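Betdale Accordion Week: Questions and Answers

We get a lot of mail between January and April, and most of it asks the same wonderful things, so everything we know is on this page. If your question isn't covered, write to Aino Ahonen at the office (the mailing address is at the bottom) and she'll get back to you.

General

What is Accordion Week?

It's a week of playing, learning, and dancing to the accordion, held every summer at Tikkanen Hall in Betdale. Mornings are for classes, afternoons are for ensembles and practice, and evenings are for dancing. Some people come to work hard on one thing. Others come to sit on the porch and play waltzes with strangers until their arms give out, and we love them both.

Do I need to play the accordion?

No! We have classes for fiddle, guitar, and upright bass, and there is a singing group that meets after breakfast. Dancers who don't play anything at all are very welcome and can sign up for the dance track. If you've never touched an accordion but always wanted to, see "I'm a complete beginner" further down.

How big is it?

We have 76 places. The old dining room decides that number for us, and we like it. By the second evening you know almost every face.

Who teaches?

Kaisu Leinonen teaches five-row chromatic button accordion and leads the big ensemble. Veikko Halonen has the piano accordion classes and the bellows clinic, where grown adults discover they have been pulling when they should have been pushing. Kamol Wannasri teaches accompaniment for all instruments, and Lenni Mäkelä runs the dance track and calls the evening dances. Guest teachers for the fiddle and bass classes change every year and are listed on the schedule in spring.

What is the Jodatska?

Our favorite dance, and the reason some people come back. The Jodatska is a couples dance in three, a little like a slow mazurka with a hop that comes one beat later than you expect. The Betdale version has its own turn in the second part, and if you learned it elsewhere you'll bump into somebody the first time through. Lenni teaches it from scratch on the first evening. The tune is on the sheet music list too, in G and in D minor, and the D minor one is gorgeous.

Can I come for just part of the week?

We take bookings for the full week only, apart from the last evening's dance, which is open to everybody and needs no booking. Doors open at 7 p.m.

Instruments and Classes

I'm a complete beginner. Will I hold people up?

You won't. The beginner class is a real class with its own room and its own repertoire, and it plays two tunes at the closing concert. It moves gently. You'll start with the right hand, add the bass on the second morning, and by midweek you'll have a polka that people can recognize. The cheering for the beginner class is the loudest of the whole concert.

Can I borrow an accordion?

Yes. The Grorero workshop lends us a few student instruments each summer, both piano and button, in several sizes. Tell us your height and whether you've had shoulder or back trouble and we'll try to match you up. Loaners go quickly, so ask when you register. There is a small deposit, which you get back when the instrument goes home in one piece.

My accordion has a sticky key. Can somebody look at it?

Veikko keeps a repair table after lunch and can deal with sticky keys, loose straps, and buttons that have dropped inside. He can't retune reeds or patch a bellows during the week. Please don't spray anything into it before you come.

Will I need to read music?

Reading helps in the big ensemble and hardly matters anywhere else. Kaisu and Kamol both teach by ear first and hand out the notes at the end of class. Recording the lessons on your phone is fine, as long as you keep the recordings for your own practice.

How do I choose between intermediate and advanced?

Ask yourself if you can play a tune you know well, at dance speed, with both hands, while somebody else plays next to you. If yes, try advanced. If it works on a good day, intermediate will be more fun. You can switch at any point up to the second morning, and plenty of people do.

What should I bring?

Your instrument, a music stand with your name on it, a pencil, shoes with smooth soles for dancing, a water bottle, and a flashlight for the path down to the cabins. Bring a sweater. The lake makes the evenings cooler than the forecast says, and the porch sessions go late. If you use a back strap, bring that too - we only have one spare.

Is there a place to practice?

There are practice rooms upstairs and a row of benches behind the boathouse. Six accordions working on six different tunes behind a boathouse is a glorious sound, and the ducks have gotten used to it.

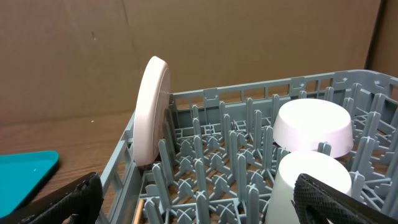 MEALS AND KITCHEN

Are meals included?

Breakfast, lunch, and supper are all included, starting with supper on arrival day and ending with breakfast on the day you leave. Coffee and tea are out all day.

Who does the cooking?

We hire two cooks for the week, and everybody signs up for one kitchen shift. A shift is an hour of chopping, setting tables, or washing up. Pick your shift at check-in. The breakfast shift is the quietest, and the supper washing-up shift is the one with the singing, so choose according to your temperament. Some of our best harmony parts were worked out over a sink.

I have food allergies or a special diet. Can you feed me?

Very likely. We cook vegetarian, vegan, and gluten-free meals every day, and the cooks are careful and friendly about it. Put your needs on the registration form, and say hello in the kitchen when you arrive so that they know your face. We can't promise a kitchen that is completely free of nuts. If your allergy is severe, please write to Aino before you book and talk it through.

What is the food like?

Plain, plentiful, and good. Soups and bread at lunch, something hot with potatoes or rice at supper, and pie when the berries are in. There's a late snack before the dancing too.

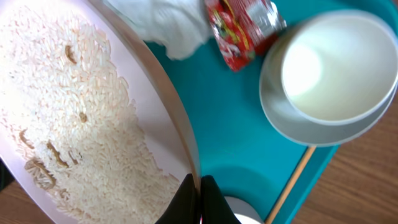 Long-grain rice, still uncooked.

Can I use the kitchen myself?

Between meals you may use the small counter and the refrigerator by the back door. Label your food and clear it out before the last breakfast.

Can I bring my own wine or beer?

Yes, for the porch and the cabins. Please keep drinks off the dance floor, and keep them well away from the loaner accordions.

Getting Here and Staying Here

Where do people sleep?

In shared cabins with two to four beds, or in your own tent in the meadow. Each cabin has a heater, and the showers are in the long building by the parking lot. Bring a sleeping bag or sheets, a pillow, and a towel. If you'd like to share with a particular friend, both of you should say so on the form.

I'm a light sleeper. Help?

Ask for one of the cabins on the far side of the meadow. You'll still hear a faint waltz if the wind is wrong, and we recommend earplugs to anybody who minds. Music stops at 1 a.m. on the porch and at 11 p.m. near the cabins.

How do I get to Tikkanen Hall?

By car, take the county road north out of Betdale and turn left at the feed store. The hall sign is small and painted green, so slow down after the bridge. If you're coming by bus, get off at the Betdale depot and call the office, and we'll send a car down. Our pickup runs go out at 2 p.m. and 5 p.m. on arrival day.

Is the site accessible?

The hall, the dining room, and the beginner classroom are all on the ground floor with no steps, and two of the cabins have ramps and wide doors. The practice rooms upstairs can only be reached by stairs. The path to the lake is gravel and gets steep at the end. Tell us what you need and we'll move classes around for you. We've done it many times.

Can I bring my kids?

Children are welcome with a parent, and kids from eight years up can join the beginner class or the dance track. We don't have separate child care. Younger children usually end up in the middle of the dance floor at the early evening family dance, having the best time of anyone.

And my dog?

Sorry, no dogs on site, apart from service dogs.
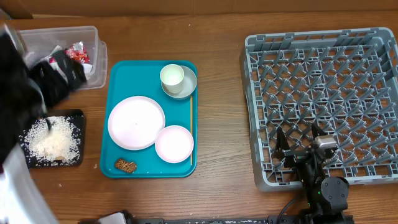
Registration and Money

When does registration open?

In April. Everyone on our mailing list gets the form on the same morning, and we fill places in the order that forms come back. Beginner places and cabins with ramps are held a little longer.

What does it cost?

The fee covers classes, meals, and a cabin bed, and it's printed on the form each year. You pay a $200 deposit when you register and the rest before the end of May. Tent campers pay a little less. Teenagers and full-time students pay half.

Is there any financial help?

Yes, and please ask! We keep 5 free places every year for people who couldn't come otherwise. Write a few lines to Aino about yourself and your music. You don't have to prove anything or send documents.

What if I have to cancel?

Let us know as soon as you can. If we fill your place from the waiting list, you get everything back. If we can't, we keep the deposit and refund the rest. You're also free to hand your place to a friend, but check with the office first if your friend plays a different instrument.

How does the waiting list work?

We go down it in order, instrument by instrument, so the ensembles stay balanced. Bass players, you will almost certainly get in. Don't give up hope in June - there is always some movement in the final weeks, and one year we called a fiddler who was already packing for a different camp.

Can I buy the tune book without attending?

Yes, it's sold by mail and costs the same for everybody. The newest one has the Jodatska in both keys, Kaisu's arrangement for three accordions, and a page of Kamol's chord shapes that guitar players have been begging for.

How do I reach you?

Accordion Week Office, P.O. Box 3661, Betdale. Phone messages are picked up in the mornings. During the week itself the office is the little room behind the stage, so please knock loudly.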